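Search the notebook

Lamcombe bench notes
2024-11-18
Two-gripper block handling, fault on the left unit

Picked up where the last entry stopped. Left gripper lost its zero again. Symptom is the same as before: it reports fully open, the fingers are short of open, and the next close command drives them together harder than it should. Current limit tripped twice in the morning. The second trip left the left unit clamped on a block and it would not release until I pulled the supply.

Log shows the first trip at sample 3397. Position reading jumps by 40 counts in one step and stays there. No command was sent at that point. The right gripper, same firmware, same cable length, shows nothing.

Checked so far:
- Finger screws, both sides. All tight.
- Encoder connector reseated. No change.
- Swapped the Saltix driver boards left to right. Fault stayed with the left unit, so I am taking the boards off the list.
- Ran the left unit with no block, 600 open/close cycles. No trip. Then with a block, tripped on cycle 9.

So it needs load. My guess is the coupling is slipping on the motor shaft and the encoder is on the wrong side of the slip. Have not opened it up yet.
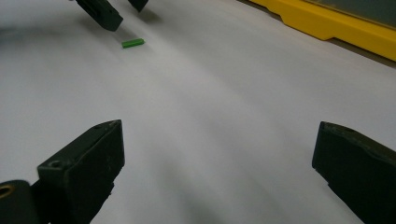
Both grippers over the white surface, green block between them.

Safety point, and this one matters more than the zero. When the limit trips, the driver holds its last output. It does not go limp. We had all been assuming it did, and the bench sheet says so too. I had my thumb near the gap when it clamped the second time. Did not get caught, but it was close enough that I stopped for a while.

Until this is fixed:
Supply off before hands go near the fingers, tripped or not.
Nobody clears a block by backdriving the gripper.
The Gkikas cutoff switch stays on the operator's side of the bench. It had drifted around behind the monitor.

I crossed out the line on the bench sheet and wrote the correct behavior next to it. The copy at Fulholm needs the same change, still to do.

Next: pull the left coupling, put a paint mark across shaft and hub, rerun with a block and see if the mark splits. If it does, order a clamp-type hub for both units. Delivery would probably be December. Data from the left unit after sample 3397 should not be used.

3 comments

benchuser2: Had the set screw back out on an older unit, same jump in the log. Look for a flat worn on the shaft before you order anything.

rk_lab: Is hold-on-trip a setting? I thought there was a parameter for it.

author: There is one. It's set to release and it holds anyway. Adding that to the list.

Shares 0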